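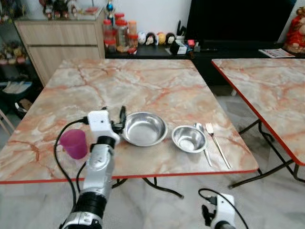 Two steel bowls, a spoon, a fork and a plastic cup on a folding table, with a robot's gripper beside the larger bowl.

Robots that can lay and clear a table are still some way from being left alone in a family home, according to results put out on Fri 29 March by Hitel, a small robotics firm based in Grurkville.

The firm has been testing a machine with two arms on everyday kitchen jobs, using ordinary bowls, cutlery and cups. It was given 40 attempts at clearing a small table and stacking the bowls, and finished just over half of them without help. Most of the rest ended with a person stepping in to move something back within reach.

Cutlery gave the most trouble. A fork lying flat leaves very little for a gripper to get hold of, and polished steel reflects the room, so the software can misjudge where the rim of a bowl is. See-through plastic causes similar problems. Thin cups also have to be held lightly, and the machine often let go too early.

Speed is the other weak point. Hitel said a job that takes an adult less than a minute took the robot several, and that it slowed down further when objects lay close together or touched.

The tests began in February and used rented flats as well as the firm's own workshop. Results were poorer in the flats, where the light changed during the day and the furniture stood closer together.

Marinho, which supplies equipment to canteens, is running its own trial of machines that sort trays and dishes. It said shop-floor work was easier to automate than housework, as the same items come past in the same place all day. Even so, its staff still sort the cutlery by hand.

Neither company has given a price or a date for a product. Hitel said its next round of tests would cover wiping down surfaces and putting dishes away in a cupboard, with software called Clikine that is meant to help the robot recover after it drops something. Those results are due in the summer.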